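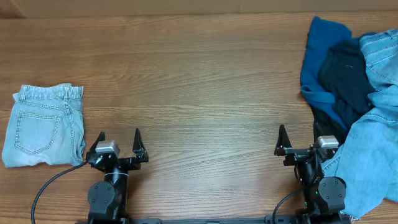
Light-blue jeans, folded, on the left side of the long table.

Home | About | Gallery | Clothes and Cloth | Visit Us | Contact

The Folding Table – Pictures and Notes

Welcome to our gallery page. My name is Shiyu Kong, and I take care of the clothes room at Oketside together with Lorna Urquhart and Po-yen Tu. We receive clothes that people do not wear anymore, we sort them, mend them if it is possible, and put them on the shelves for the next person. Last year 1,287 pieces of clothing passed through our hands, and over 300 of these were jeans. For this reason the page speaks mainly about jeans. I hope the reader who likes shirts will forgive me.

Most of the work happens on one wooden table. I like this table very much. The wood is warm brown, with long lines in the grain and a few swirls in the middle that look like small knots. It came to us from the old Boateng tailor shop when the shop moved to a smaller place, and it took four people to bring it up the stairs. Lorna Urquhart wanted to paint it white. I am happy that she changed her mind, because faded denim looks very nice on brown wood.

About the fold

Every pair of jeans that leaves the table should become a compact rectangle. We fold the pair lengthwise, one leg on top of the other, with the back pockets on the outside. Then the legs are folded up and tucked under, so that a back pocket stays on top. Visitors often ask why we show the back. On our shelves the back pocket helps people to recognize the style, and if the stitching there is in good condition, it is the first thing they notice. The waistband does not always want to lie flat. In a soft, washed pair it gets a little ruffled between the belt loops, and we let it be so.

Po-yen Tu learned a different way to fold in his family. He rolls the jeans from the bottom of the legs to the waist. It saves space in a suitcase, but on a shelf the rolls move when someone pulls one out, and then the whole row moves too. We tried it in December for two weeks and returned to the rectangle. He still rolls his own jeans at home.

Before folding, every pair is opened on the table and we go over it by hand. This is the slower part. We look at the seams first, then at the pockets, then at the inside of the waistband, where the old size label can be hard to read. A tape measure hangs on the wall behind the door, and we write the measured waist on a paper tag, since the printed size and the real size are often not the same after many washes.
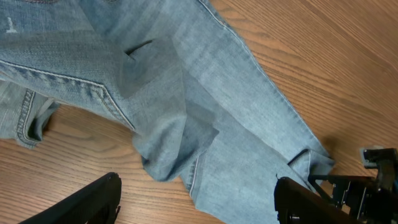 Faded denim needs good light. When the color is pale, a small hole can hide inside a fold, and a fold can look like a hole, so we always pull the cloth smooth with two hands before we decide. Last spring I put a pair in the mending basket with the note "tear below pocket," and Aitana Barrios, who does most of our mending, gave it back to me with the note "this is a crease." She was right. I have kept her note.

About frayed places we had a long discussion. Some jeans are sold new with white threads showing, and the owner wants it so. Other jeans become like this after years of kneeling and sitting. Aitana says that on the table it makes no difference where the fraying came from. If the threads are short and the cloth around them is strong, the pair can go to the shelf as it is. If the cloth is thin and you can see light through it, she puts a patch on the inside. For the patches she uses legs cut from jeans that are too damaged to give away.

The stitching is my favorite detail. On many blue jeans the pockets have a double row of thread in a tan color, and it stays warm when the blue around it has almost washed out. Aitana buys her thread from Vindel, a small shop near the bus station, and she keeps several tans in her box, from sandy to nearly orange. A repaired pocket never matches perfectly, but from one step away it is difficult to find the new line.

Washing and drying

We ask people to bring the clothes clean. If a pair still needs washing, we turn it inside out and wash it cold with similar colors. We dry it on the line and take it down while the waistband is still slightly damp – then we pull the legs straight with our hands, and usually no iron is necessary. Heavy denim needs until the next evening to dry, even in the warm room.

Where the jeans go

The folded pairs are stacked by waist size, not by color. Lorna Yule made the shelf labels, in large letters, and she also keeps the book where each pair is written in and out. There is space for 200 pairs. When the shelves are full, the extra boxes go to our friends at the Levum community house, who have more teenagers visiting than we do and always need the small sizes.

If you would like to bring jeans, please empty the pockets first. We are open in the afternoon from two until six. The entrance is on the garden side, and the clothes room is on the second floor, next to the kitchen.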